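Plenham Community Help – Sport and Clubs

Registering an under-15 player after a move between baseball clubs

Shabnam Memon
My son played for Lomside until January and now wishes to pitch for Plenham. The league office states that his earlier innings will count towards the season limit. Is a fresh registration required, or does the existing one transfer? The new club has 300 members and its secretary has not yet replied.

Horacio Salinas
The existing registration transfers, provided that Lomside signs a release. Please submit the release with the form – the league does not request it on your behalf. Innings already pitched remain on the player's record.
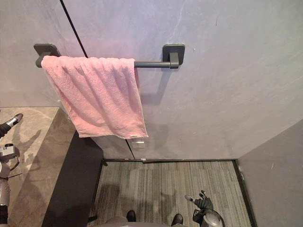 Pink towel on a black rail.

Kelly Peixoto
We did this last year and it was fine. Just ring them.

Kátia Andrade
The reply from Horacio Salinas is correct as regards the release. I would add that a player may not appear for the new club until the transfer is shown on the league list. A match played before that point may be awarded to the opposing side. Processing can take up to 400 hours in the spring, and friendly matches are exempt.

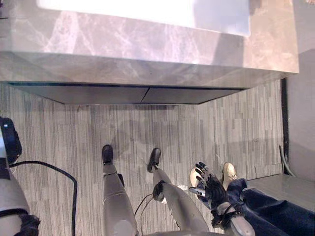
Grey marble-patterned stone block and carpet.

Pitch counts from friendly matches should still be reported to the new coach.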